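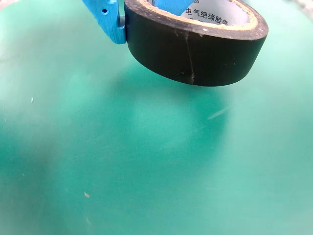 4.2 Grasping ring-shaped objects

Of all the object classes in the Wastlow set, rings gave us the most pleasant surprise. A ring offers two quite different grasps: the jaws can close across the whole outer width, or one finger can go down into the hole while the other stays outside, so that only the wall is pinched. Our earlier policy, trained on 37 demonstrations by a single operator, nearly always chose the first, and on wide rolls it simply ran out of jaw opening. The new policy was trained on 400 demonstrations recorded by two operators (Angelovski and Geddes), and it picks up the wall pinch without any label telling it which grasp is which!

We were keen to know whether this would survive a change of object halfway through a task. Each trial in the Clordale sequence therefore asks the arm to clear several unlike things into one tray, with no reset in between.

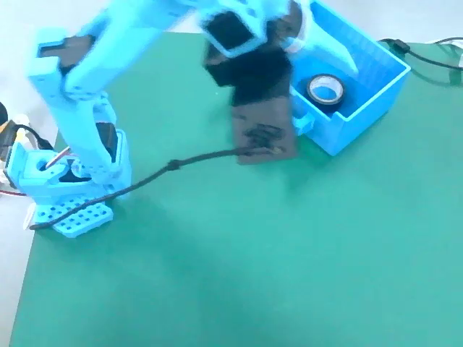 Figure 2. The sorting task on the green mat, with the arm, its base plate and the open tray.

Soft and floppy items remain the hardest part of the sequence. Their shape changes as they are lifted, and the wrist view tells the policy very little about what is hanging below the fingers. In Figure 2 the gripper holds a dark, flat piece that hangs down almost to the mat, while a roll of black tape lies flat in the near corner of the tray. A low carry like this leaves little room to clear the tray wall, and we now score lift height separately from grasp success - a small change, but one that made the failures much easier to read. Over 54 trials the policy needed up to 2 attempts per ring, and we are delighted with that.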